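Ticket: Stotlow site - generator set 2 not picking up load after changeover
Opened by: Samran Petchrat
Priority: high
Status: open, waiting on parts

13/05/2023, first entry

Grid feed dropped again overnight, sets 1 and 3 came up fine. Set 2 started, ran up to speed, breaker would not close. Crusher line stayed down until the feed came back. Furnace hall OK, was on set 1 the whole time.

Controller shows "sync fail - timeout". No other alarms. Oil pressure good, coolant good, fuel day tank at 70 percent. Hour meter reads 2,808.

Tried so far:
- reset controller, restarted set. Same alarm
- manual sync from the panel. Needle goes round slowly, never settles, breaker refuses
- swapped the control fuse. No change
- checked battery charger, fine

Not tried: anything inside the Vistia cabinet. Don't have the key and don't want to void the cover on it.

Second entry

Yupin asked if this is the same fault as April. Don't think so. April was the fuel solenoid and the set never got up to speed. This time speed looks steady to me, voltage wanders a bit. Logged it for 20 minutes with no load on, trace attached to the shift folder.

Also found the old settings sheet in the switch room. Sync window on the sheet is wider than whats in the controller now. Somebody has changed it, no note in the log book. Would like to know who and when before I put it back.

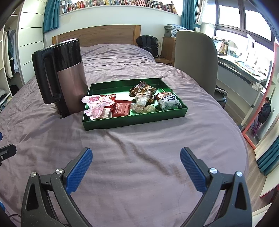 Chaiwat Onsri: Please leave the window where it is for now. Somard asked for it to be tightened when we applied to run parallel with the grid, and the permit goes by the new figure. If the voltage is wandering then the regulator is the thing to look at. Can you check the sensing leads at the terminal strip? They are outside the locked cabinet, left side, behind the small cover. Isolate first.

Third entry

Isolated and locked off. Cover removed. One sensing lead was loose, turned in the terminal by hand. Retightened both. Voltage steadier after that but still drifts when the set warms up. Breaker closed on the second try, held for a bit, then tripped on reverse power. So better, not fixed.

Ateş have quoted for a replacement regulator, quote is with Apinya for sign off. Need the cabinet key from Kittipong before anyone can fit it.

Until then set 2 stays in manual, tagged. If the feed drops, shed the crusher line first and keep the furnace auxilaries on set 1. Do not try to force the breaker.

Leaving this open.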